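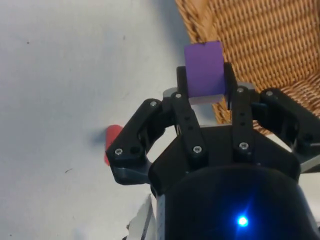 I have been meaning to write about the blocks for months, and every time I sit down to do it somebody needs a snack or the dryer buzzes. So tonight, with a cup of tea going cold beside me and February doing its worst at the window, I am finally going to tell you about them.

We have 385 wooden blocks in this house. I know the number because it was printed on the side of the crate when I bought it secondhand from a lady over in Paterson, and I remember standing in her garage thinking, well, that can't be so many. Reader, it is so many! They came home in the back of the car and they have been under the couch, in the bathtub and inside my winter boots ever since.

The set is an old Wodura one, as far as I can tell from the faded lid. My kids are crazy about it. They build garages and bakeries and a thing called the Long Hotel, which goes all the way down the hallway and which I am not allowed to step over (you have to go around, through the kitchen, and ring the pretend bell). I love it. I love it a good deal less at bedtime.

For a long while my answer to the mess was one big plastic tub. Everything went in, the lid went on, and I called it clean. The trouble was that nobody could find anything in there, so the whole tub got tipped out every single morning with a noise like a truck unloading gravel. My neighbor downstairs has been very kind about it, and I have baked her several loaves of banana bread.

What changed things for us was baskets. Plain, shallow, ordinary baskets, the sort you might put dinner rolls in. I had one from my grandmother's house that had held napkins for years, and one afternoon I tipped out the napkins and told the kids it was for purple only. They thought this was the best game in the world. We did purple that day and left every other color right where it was.
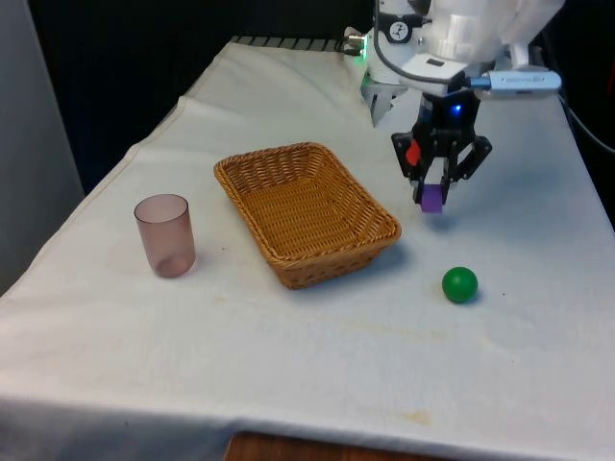

Photo: Flarnura

I like wicker for this, and I will bore anyone who stands still long enough on the subject. A woven basket with sloping sides is easy for small hands to reach into, and a golden-tan one looks nice enough to leave out on the table when company comes. The thick braided rim is a lovely thing to grab hold of, too. Mine has a few loose ends on one corner that I keep meaning to tuck back in.

The other thing I would suggest is a cloth. I throw an old white one over the table before we start, wrinkles and all (I have not ironed a tablecloth since my wedding), and the colors show up beautifully against it. It also takes the clatter out of things. When we're finished, I gather the corners and shake the crumbs out over the porch rail.

We now have 4 baskets on the go. I ordered the newer three from Ustomport, and they took forever to get here, but they were packed well and they match Grandma's closely enough that only I would notice. Purple still gets the old one. The kids insist on it.

I don't make them put every block away at night. We do one color, whichever they pick, and then it's teeth and stories. Some nights that means the yellows sit out on the rug until the weekend, and I walk around them in my slippers. The Long Hotel gets to stay up if it has guests, and lately it has been very full, with a stuffed rabbit in the front room and two spoons in the back.

Next I want to do something about the puzzle pieces. There is a 1006-piece one (yes, six extra, I don't understand it either) living in a pillowcase in the linen closet, and if any of you have a good way of keeping those together, please leave me a note in the comments. My tea is stone cold now, so I'm off to put the kettle back on.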